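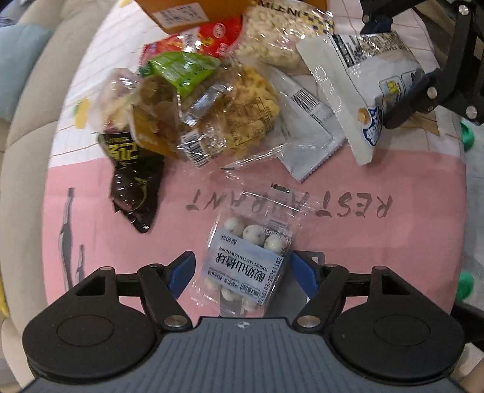
Shelf life is mostly a seal problem, in the view of Rebecca Negri, and the recipe gets blamed far too often. Deming Jin, who tests flexible packaging for Landix, agrees up to a point.

"A crimped seal fails at the fold," he said. "Powder or sugar gets into the jaw area, the two layers don't bond, and you have a channel. It can be too small to find by eye."

His lab puts packets in a water chamber and lowers the pressure. A leak shows up as a line of bubbles. From each production run he takes 13 packets, all from the same hour, and records jaw temperature and dwell time for every one. 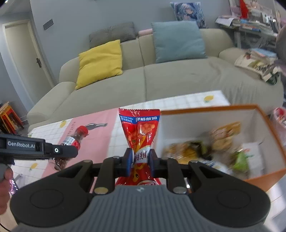
Dwell time is the setting operators change first, usually to gain speed. Jin would prefer they left it alone and cleaned the jaws.

"Residue acts as insulation. The display gives you the set temperature, and the film sees something lower."

Coated sweets are harder to pack than plain ones, he said, as the coating sheds dust during filling. On one line at Traduna, dust extraction above the filling tube cut rejects by up to 100 packets a shift. The change took two mornings in June to install.

He has no strong opinion on zigzag edges. "They help people tear. They do nothing for the barrier."

Recent items
Moisture limits for dried fruit
Johanna Schwaiger on film thickness
Donati updates its jaw cleaning guide
Letters: date codes and ink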